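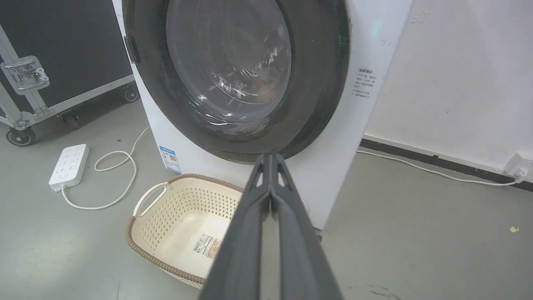
Print this page | E-mail this page

Part 3: Setting up the washer and running your first loads

If you've followed me from Part 2, your washer is standing more or less where you want it and you've got a cup of coffee in your hand. Good! This part covers leveling, the hoses, the plug, and the first few washes. I wrote it for the front loader we keep at Dunmore, but I've used the same steps on the older one at Washolm and they worked fine there too (the drain hose on that one sits a bit lower, so check yours).

Before you start, have a flashlight, a small level, an old towel and the wrench that came in the bag with the feet. If you lost the wrench, an adjustable one will do.

3.1 Leveling

1. Check that the shipping bolts are out of the back. I know I said this in Part 2. Check again.

2. Lay the level on top of the washer, side to side first, then front to back.

3. Loosen the lock nut on whichever foot needs to move, and turn the foot until the bubble sits in the middle. Small turns! I always overshoot and end up coming back the other way.

4. Push down on opposite corners. If the machine rocks, one foot isn't really touching the floor, whatever the level says.

5. Tighten the lock nuts up against the cabinet.

Note: Concrete floors look flat and often aren't. Ours at Dunmore slopes toward the drain, and the front feet ended up a good bit longer than the back ones. It's also a smooth floor, so I put thin rubber pads under the feet and the thing quit creeping.

3.2 Water and drain

6. Screw the inlet hose on by hand, then give it a quarter turn with the wrench. Don't go crazy with it.

7. Hook the drain hose over the standpipe and strap it. Trevor Bramwell skipped the strap once and we mopped until dinner.

8. Open the faucet slowly and feel around both ends of the hose with a dry finger. Leave it open while you do the next section, then feel again.

3.3 Power

9. Plug the washer straight into a grounded wall outlet.

CAUTION: Don't run the washer from a power strip or an extension cord. Power strips are fine for a lamp or a phone charger, but a washer that heats its own water pulls a lot more than that. If your cord won't reach the wall, move the machine or get an electrician to add an outlet.

10. Keep other cords away from the front of the machine. You'll be standing there with your arms full and you won't be looking at your feet. Run them along the baseboard and clip them down – the stick-on clips hold up okay on painted wood.

CAUTION: Never leave a power strip lying on a laundry room floor. Get it up on a shelf or a hook, well above where water would go if a hose let go.

3.4 Room for the door

11. Swing the door all the way open and see what it hits. Anything on wheels that gets parked in the laundry room should have its casters locked, or it will drift into the way sooner or later.

12. Put your basket down in front and try reaching into the drum over it. I like a plastic one with holes in the sides, low enough to sit under the door so a dropped sock lands in it. If there's a store sticker inside, peel it off before any damp clothes go in (a bit of cooking oil gets the glue).

3.5 The empty wash

13. Run one hot cycle with nothing in the drum and about a spoonful of detergent. This clears out the factory smell and whatever water was left from testing.

14. When it finishes, wipe the rubber door seal with the towel, down inside the fold too, and leave the door open for 30 minutes.

3.6 Your first real load

15. Start with towels. They're forgiving, and they show you right away if the spin is off balance.

16. Fill the drum loosely, with room for your hand on top. Shut the door until it clicks.

17. Pick a warm wash and stay nearby for the first spin. A hum and a little shiver is normal. Loud banging means pause it, let it drain, and spread the towels out.

Note: Lindalva Cordeiro wrote to me that her Zemdale washer stopped with 19 minutes left on every single load. She had a kinked drain hose behind the cabinet! So if yours stalls late in the cycle, look back there before you call for service.

Part 4 covers cleaning the filter, so keep that towel handy.

Last updated 2024-01-31

500 shares | 19 comments

Related items
Part 2: Unpacking and moving the washer
Part 4: Cleaning the filter and the detergent drawer
Clips and hooks for tidying cords
Sudotari drying rack: putting it together
Getting the musty smell out of towels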